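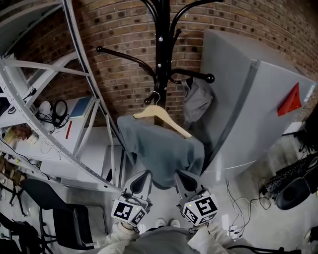

Estrella Villaseñor
Fri 27 December
How do you dry a wool jumper in a small flat? I have no balcony, and the heating goes off at 5.

kiltley_412
Flat on a towel, always. On a hanger the shoulders become pointed.

Figueroa
I do not agree. I have hung mine since August and the shoulders are fine – but I press the water out first, in 2 towels.

kiltley_412
Is yours 100% wool? A mix is more forgiving.

Figueroa
It is a mix, I admit. Still, flat drying took me three days and the jumper smelled.

Estrella Villaseñor
Mine is pure wool, so I will try flat and turn it each evening. Is it safe near the radiator?

kiltley_412
Near, yes. Not on top of it.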